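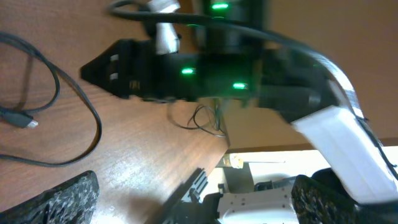
1. What we were asked to do

Project report, Automation Lab elective, Abdelilah Badawi. Turned in April 18, 2018.

Pick a kit, build it, say if the department should buy more. I picked the Skatus arm kit from Drirnano. Desktop arm, printed parts, motors on one daisy chain, USB to a laptop. Price was $270 for the set we got, no power supply in the box. Other option was the Myung kit but it's $200 more and the Cornham store had it on backorder since December, so that was that.

2. Build

Took two lab sessions. Manual is a PDF, mostly OK, but steps 14 and 15 are swapped and you will put the elbow on backwards if you follow it. We did. Had to take it apart again.

Screws come in one bag, not sorted. Two lengths look the same. Sort them first.

Each motor has a little green light so you know it's getting power. Sounds minor but it saved us when the wrist went dead — light off, so bad connector, reseated it, fine. Without the light I would of been in the code for an hour.

3. Wiring

Weakest part of the kit. The thin motor wires have nowhere to go. No clips, no channel in the printed parts, they just hang in loops under the arm, and on our setup that means over the edge of the desk. The manual says "route neatly" and thats all it says. The USB cable is plenty long, so the slack ends up coiled on the desk right where the gripper wants to work.
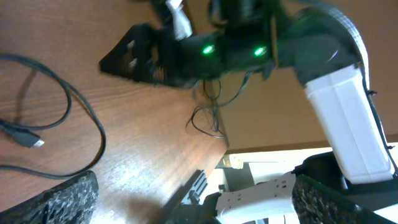 I'd want Drirnano to add clips to the box, they would cost almost nothing. For now zip ties, but leave slack at the elbow or it pulls the plug out when the arm streches.

4. Test

Pick and place, foam block, same start spot every time. Planned 1000 cycles, ran out of lab time and got 200. First 69 with no drops, then the gripper started closing late. Motor was warm. Let it rest, went back to normal. Did not have time to find out if it's heat or the software, would like to.

Position repeat was good enough for blocks. Not for small parts, I tried a nut and gave up.

5. Software

Installer worked on the second laptop, not the first. Calibration is clear, move each joint by hand and press enter. Saving poses is easy. Docs for the Python side are thin, half the functions have no example.

6. Would I buy it

Yes for intro classes, with zip ties and a printed correction for steps 14/15. No for anything that has to run all day. Email support answered in two days and they were polite about the elbow.

Still to do: longer run with a fan on the gripper motor, and get the first laptop working.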